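FOR IMMEDIATE RELEASE

Brorkell Publishes Buyer's Guide to Two-Arm Robots, Advises Most Small Shops to Hold Off

GRALTVILLE, 2022-11-30. Brorkell, an independent equipment advisory firm for small warehouses and repair shops, today released a planning guide for owners who have been quoted a price on a two-arm robot and are wondering whether to sign. For most of them, the firm's answer is to wait.

The guide, titled "Before You Budget for Arms," grew out of calls from clients who had watched a sales demo and come home with a number in mind. Brorkell says the number is usually the price of the hardware. It leaves out setup, spare fingers and cables, floor space, insurance, and the wages of whoever has to stand next to the machine when it stalls.

"I have sat through a lot of these demos, and I have rarely seen one where I got to choose the object," said Nestor Macapagal, who wrote most of the guide. "Bring your own stuff. Bring the thing your people complain about. If the vendor would like to stick to its own items, write that down next to the price."

The firm is especially doubtful about claims that a machine can handle "everyday items." A mug has a handle that can face any direction. A mug tree gives the arm several pegs to miss. Clear plastic wrap is shiny, changes shape when touched, and hides the edges of what is inside it. 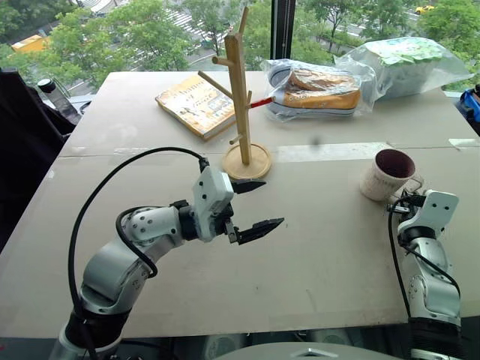 Buyers should ask for the same task to be run many times in a row, with the items moved between tries and no one from the vendor touching the controls. The guide includes a one-page score sheet for this. A dropped item counts as a miss. So does a pause that ends only when a person steps in, although Brorkell notes that vendors often argue this point.

A worked budget in the guide follows Tang, a housewares returns business that was considering a two-arm station at its Gindanlow site. Tang's plan assumed 903 returned items a day would pass through the station. The figure came from a single day in April that the owners admit was busy. Brorkell asked for the trial results and found that the plan had no line at all for items set aside for a person to finish. It also listed 3 days for setup. The revised plan allows 13, and Macapagal considers that hopeful.

Tang has put off the purchase and will keep its packing benches as they are for now.

"I wanted the robots, and I still sort of do," said Wiesława Kalinowski, operations manager at Tang. "But I couldn't get a straight answer on what happens when a cable wears out. Who comes? How long do we sit there? I can't plan a year around a shrug."

The guide recommends that shops set aside money for a paid trial before any purchase, and treat that money as spent whatever the outcome. It suggests getting the following in writing:

Which items were used in testing, and who picked them
How a miss is counted
Price and delivery time for replacement grippers and cables
Yearly software fees after the first year
Who owns the recordings made at your site
What it costs to end the contract early

Leasing gets a chapter of its own, most of it unfriendly. Brorkell found that several lease quotes sent in by clients charged extra for moving the station to a different bench, and that one started the billing clock on delivery, before the machine had been set up.

Brorkell does not sell robots and takes no payment from companies that do. The firm says it will revise the guide when it sees trial results that change its mind, and it invites vendors to send them, misses included.

"Before You Budget for Arms" is available from Brorkell for $899, which includes the score sheet, the budget worksheets, and one phone review of a vendor quote. Existing clients receive it at no charge.

Media contact: Nestor Macapagal, Brorkell, Graltville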